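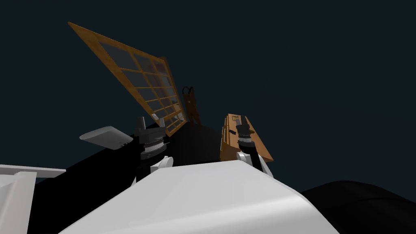 The two-arm simulation used in the Skirkton gripper comparison, with a window frame and a wooden box-like object on the dark work surface.

News > Research > Robotics

Skirkton Compares Grippers in Simulation Before Bench Trials

The Skirkton Robotics Laboratory has finished the first stage of a comparison between two gripper designs for two-arm robots. The work was carried out entirely in simulation and covered 300 runs, divided evenly between the Oklow parallel gripper and the Voyle adaptive gripper. Bench trials with physical arms will begin in February.

The comparison was set up to help the laboratory choose a standard gripper for its building-parts program, which studies how robots can handle large or awkward items such as window frames, panels and boxed fittings. These items are often longer than the reach of a single gripper is suited to, and many must be held at two points while they are turned or set down.

Each run placed the same pair of simulated arms at a work surface with a mixed group of objects. The arms were asked to approach a chosen object, close on it, lift it clear of the surface and return it to a marked position. A run was counted as complete only if both arms kept their hold until the object was released. Starting positions were changed between runs, and the same set of positions was given to both grippers so that results could be compared directly.

The Voyle gripper completed 92 percent of its runs on box-shaped objects. Results were closer for thin frames, where both designs had trouble when the object was leaning at a steep angle and one arm had to reach past the other. The laboratory recorded 46 runs in which the arms stopped early to avoid touching each other. Most of these took place with the original motion controller, and the number dropped after the team changed to the Trurnard controller partway through the series.

"The choice of controller had more effect than we expected," said Gwawr Samuel, who leads the comparison. "We had planned to report on the grippers alone. The two will now be reported together, and the earlier runs will be repeated with the Trurnard settings so that the figures are fair to both designs."

Camera placement was also reviewed. The team tested 4 viewpoints in simulation and found that a low view from behind the arms gave useful information about wrist angle but was easily blocked by nearby surfaces. A higher viewpoint gave a clearer view of the fingertips at the moment of contact. Both will be carried forward to the bench trials, where lighting and reflections from glass are expected to make the task harder.

The laboratory notes that simulated results do not account for wear on finger pads, cable drag or small differences between individual arms. Contact with glass and thin wood is also modeled in a simplified way. For these reasons, no purchasing decision will be made until the physical trials are complete.

A technical note describing the object set, the starting positions and the scoring rules is being prepared and will be shared with partner laboratories on request. Groups that wish to run the same tests with other grippers may contact the Skirkton Robotics Laboratory through its research office. Requests for access to the simulation files will be reviewed each Friday.

Recent news
Trurnard controller update: notes for laboratory users
Building-parts program adds glazed panels to test set
Bench space schedule for spring projects
Skirkton opens applications for summer research placements

This site uses cookies to remember your settings and measure visits. By continuing to browse, you agree to our use of cookies. Read our cookie policy.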